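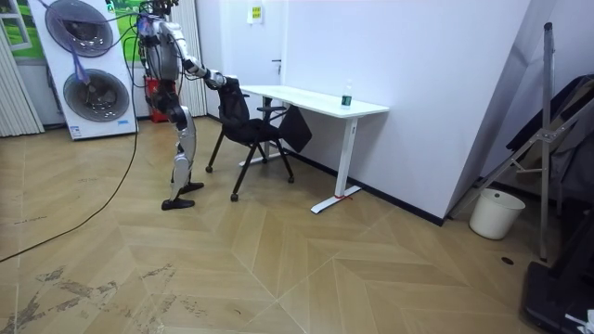 Yesenia Ledesma holds that a chair left out from its desk is a small act of aggression, usually against somebody's shins. She wrote to me in March to say so, after I had praised the "relaxed" office.

I have come round. Pushing a chair in takes a moment and makes even a plain white desk look as though someone has plans for it.
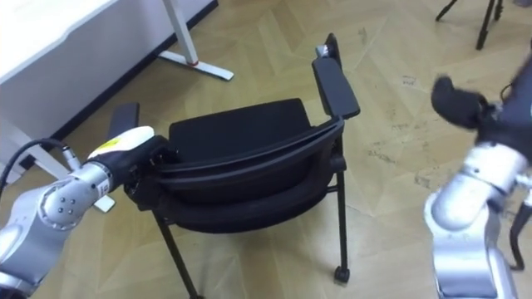
Arms and the desk

Measure before you buy. My own chair, a Kolthorpe that cost £119, has armrests 5 mm too high for the desktop, so it stands out in the room like a guest waiting for his coat.
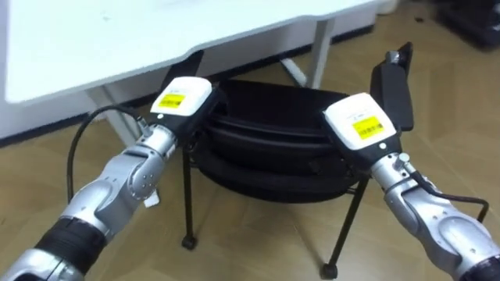
My aunt in Skenddale never owned an office chair and did her accounts on a kitchen stool. I used to pity her. Now I look at a round black padded seat by a white table, no arms to catch on anything, and wonder what I paid for. She kept hers until the stuffing went, then bought another the same.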